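Hustero Listener Services
Ticket 221: Live session recordings, incorrect playback and missing tracks
Category: Session archive / Streaming
Status: Closed
Priority: Raised from Normal to High
Reported by: Maj-Britt Hägglund
Handled by: Archive Support, second line

Summary

The listener reported that the Jaltolano session, recorded for the evening program and placed in the session archive, does not play as listed. The third track, a cover version that had been requested many times after the broadcast, starts 36 seconds late and ends before the final chorus. The fifth track is listed but cannot be opened. The other tracks in the session play normally. The listener uses the web player and the Mulley app and has the same result in both.

Original report

I am writing about the Jaltolano session in your archive. I listened to it when it was first broadcast and have tried to hear it again several times. The cover in the third position begins in the middle of the first verse. The piano opening is missing entirely, and that is the part I wanted. The song also stops before the end. The fifth track has a title and a length but nothing happens when I press play. I have signed out and in again, cleared the player history, and tried a second computer. I would be grateful if someone could check the recording itself, as I do not believe the fault is in my equipment.

First response

Thank you for contacting Hustero Listener Services. Your report has been recorded and given the number shown at the top of this page. Before a case is passed to the archive team, we ask listeners to complete the following steps and to let us know the result.

Open the session in a private browser window without signing in. Set the playback quality to Standard and play the third track from the beginning. Repeat this with the quality set to High. In the Mulley app, remove any saved copy of the session and play it directly over the network. Please note the time shown on the player at the moment the sound begins.

Listener's reply

All steps completed. In Standard quality the third track begins correctly, with the piano, but still stops early. In High quality it begins late, as before. The player shows 0:00 when the sound starts, so it does not appear to know that anything is missing. The fifth track does not open in either setting. In the app the results are the same. I had one saved copy and have removed it.

Investigation, second line

The case was reproduced on three office computers and two telephones. The difference between the two quality settings indicated that the fault was in the stored files and that the player was reading them as supplied. The ticket was raised to High priority at this point, in line with the rule that any fault affecting all listeners to a published session is treated as High.

The archive holds two sets of files for each session. The first is the broadcast mix, taken from the desk during the live program. The second is the archive mix, delivered later by the studio after the engineer has adjusted levels and removed announcements. Standard quality is made from the broadcast mix. High quality is made from the archive mix. Each set has its own list of start and end points for each track, and the two lists are not interchangeable.

For the Jaltolano session, the archive mix had been published with the start points from the broadcast list. The presenter's introduction to the third track runs for 36 seconds in the broadcast mix and is absent from the archive mix. The start point therefore fell inside the song. The other tracks in the session were introduced by the band and those introductions were kept in both mixes, so their start points agreed.

The early ending was found to be a separate matter. The last section of the third track was faded out on the night because the program was running late, and the news followed directly. The broadcast mix includes this fade. The archive mix contains the full performance, but the end point had again been taken from the broadcast list.

Log entries

9:40 a.m. Both file sets copied to the test area. Original files locked.
10:15 a.m. Start and end points compared. Third track differs at both ends. No difference on tracks one, two and four.
11:05 a.m. Fifth track examined. Entry exists in the listing, no file attached in either quality.
11:30 a.m. Request sent to Berge Studios for the delivery sheet and for confirmation of the number of tracks recorded.
2:20 p.m. Corrected points applied to the third track in the test area. Plays from the piano opening to the end of the applause.
2:45 p.m. Corrected version sent for approval.

The listener was informed that a correction to the third track was being prepared and that the fifth track would need an answer from the studio. She was also advised that the Standard quality version would continue to end with the fade, as this is how the session was broadcast.
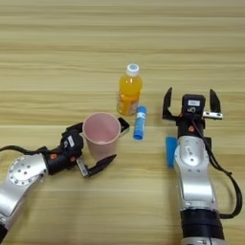
Maj-Britt Hägglund answered that she would accept the fade in the Standard version if the listing said so, but that a listener who had not heard the program would simply assume the file was broken. She added that the full ending had never been broadcast at all, and asked whether the band knew it was about to be made public.

The point was referred to the program office. Under the session agreement, the band approves the archive mix before publication, and approval covers everything in the delivered file unless a section is marked for removal. No section of the third track had been so marked. The program office nevertheless wrote to the band's management, who replied that the band was content for the full ending to be heard and would prefer it to the faded version.

Reply from Berge Studios

The delivery sheet shows five performances. The fifth was recorded after the program had gone off the air and was intended as an extra for the archive. It was delivered under a separate folder name one day after the main set. We can confirm that the file was received by your system and that the transfer was complete. The mix is approved. No further work is needed from us.

Findings on the fifth track

The file was located in the incoming area, where it had been held after a failed name check. The check compares the band name in the file with the band name in the session record. The extra file had been labeled with the song title first, and the check rejected it. A notice of rejection was generated but was sent to a mailbox that is no longer read. The listing, which is made from the delivery sheet and not from the files, therefore showed a track for which no audio had been published.

As the fifth performance was never broadcast, there is no broadcast mix. It can be offered in High quality only. Listeners who choose Standard will receive a reduced copy of the same file.

Further checks

A review was made of the 200 most recent sessions in the archive to find other cases of the same kind. Four sessions were found with start points taken from the wrong list. In three of these the difference was less than one second and no listener had reported it. The fourth had lost the opening words of a song and has been corrected. No other session was found with a listed track and no file.

The rejected file notices for the same period were also read. Two concerned duplicate deliveries and required no action.

Actions taken

Third track, High quality: start and end points replaced, file published again.
Third track, Standard quality: file unchanged. A note has been added to the listing stating that the track fades as broadcast.
Fifth track: file renamed, accepted and published. Marked in the listing as recorded after the program.
Rejection notices: now sent to the archive support queue.
Publishing form: the person publishing a session must now select which list of points applies. The form previously filled this in without asking.

The third track had been added to the station's request list after the broadcast, and 800 requests for it had been entered in November alone. The copy used for on-air repeats is held in a different system and is not affected by this fault. Requests made through the website are counted separately from archive plays, and no request has been lost.

Advice to listeners

Listeners who saved the session in the Mulley app before the correction will continue to hear the earlier version. The saved copy must be removed and saved again. To do this, open Saved Sessions, select the session, choose Remove, and confirm. Then return to the session page and choose Save. Signing out does not remove saved copies.

Web player users do not need to take any action. If the old version is still heard, close all windows in which the player is open and start it again.

Confirmation from listener

I have played the whole session in High quality this evening, on the computer and in the app. The piano is there and the song finishes properly. The fifth track opens. The note on the Standard version is clear enough, though it is in rather small type. One further matter: the fifth title is spelled differently in the app and on the website. The website has it right.

Closing entry

The spelling in the app listing has been corrected and will appear after the next update of the session index. The remark on type size has been passed to the web team under a separate number. Ticket closed with the agreement of the listener. It may be reopened within 36 days by replying to the last message and leaving the subject line unchanged.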